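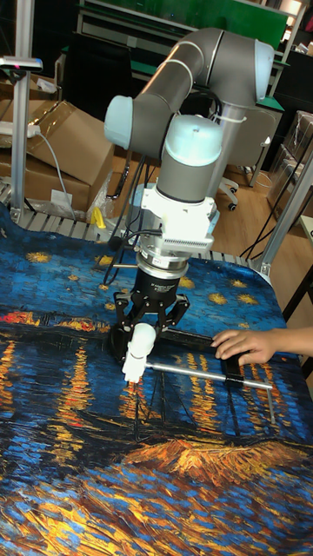 Groker Forums > Home Sewing > Table linen
Printed tablecloths: line them or leave them?

inkandbobbin wrote:
I've fallen hard for cloths with paintings printed on them! Night skies, harbours, sunflowers, the lot. I hemmed my first one at the weekend (a big blue and gold one from the Grudine market) and it has completely changed my kitchen. Now I'm wondering whether to line the next one. My table is old pine with a ridge down the middle and the ridge shows through. Does a lining help, or does it just make the whole thing slide about?

tea_towel_tyrant wrote:
Line it. Brushed cotton, fuzzy side down, grips like anything. Wash both fabrics before you join them or the lining will shrink and your lovely painting will pucker at every seam. I learned this on a Christmas cloth and I'm still cross.
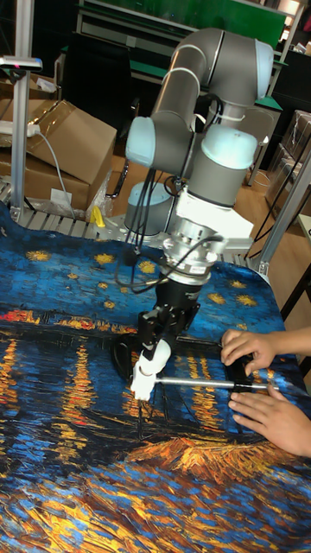

I'd also use a longer stitch than you think, 3 mm or so, and keep the corners mitred. Square folded corners get lumpy once there's a lining in there.

mossgarden wrote:
Going to disagree with the tyrant, sorry. A lined cloth takes ages to dry and it never hangs nicely at the sides. I put a separate felt underlay on the table and leave the printed cloth as a single layer. When somebody spills gravy you whip the top one off and the felt stays where it is.

inkandbobbin wrote:
Ooh, that's tempting. Does the felt need hemming?

mossgarden wrote:
No, just cut it 2 cm short of the table edge all round. Mine has had 6 years of family dinners on it.

skylark_hems wrote:
Can I put in a word for Hestari cotton? It comes 75 cm wide, so you do have to join panels for a proper table, but the colours are gorgeous. Deep blues especially, they really glow in the evening. I wrote up my washing notes for the forum library and I'm pasting them in as people keep asking.
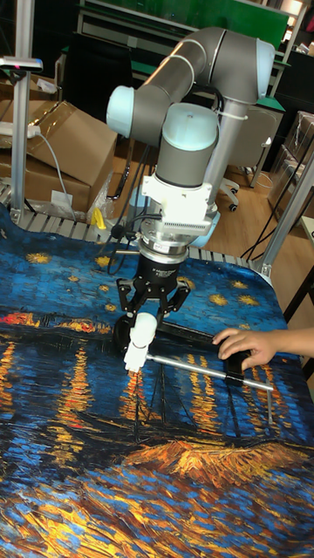 Reading time: 2 minutes

Washing printed cloths
Cool wash, inside out if it's lined, and on its own the first time. Dark blues can let go of a bit of dye and you don't want that on your pillowcases. Skip the softener, it leaves a film and the next stain sits on top of it looking smug. Dry in the shade. Iron on the back while it's still slightly damp, starting in the middle and working out, and your stars will stay round! For wax, freeze it, chip it off, then brown paper and a warm iron.

tea_towel_tyrant wrote:
Good notes, though I iron from the front with a cloth over it and have never had a problem. What thread are people using? I've gone over to Valtonen polyester and it's lovely through thick corners.

skylark_hems wrote:
Cotton thread for cotton cloth, always! Polyester outlasts the fabric and then cuts it.

tea_towel_tyrant wrote:
I've heard that for years and I've yet to see a cut cloth.

mossgarden wrote:
I'm with the tyrant on that one. Night pictures do suit a table, by the way. Crumbs just join the stars.
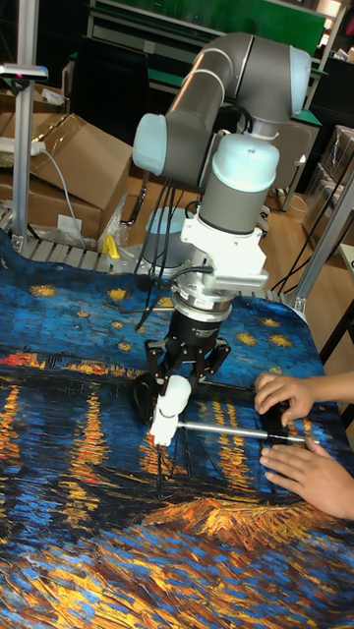

Starry night print on the table

inkandbobbin wrote:
Right, I'm decided. Felt underneath, single layer on top, mitred corners, and I'll try both threads on opposite sides and see. I've got my eye on a harbour one next, with all the little boats along the border. Would you put the border right at the hem or let it sit up on the tabletop?

skylark_hems wrote:
On the tabletop! Otherwise only the dog sees it.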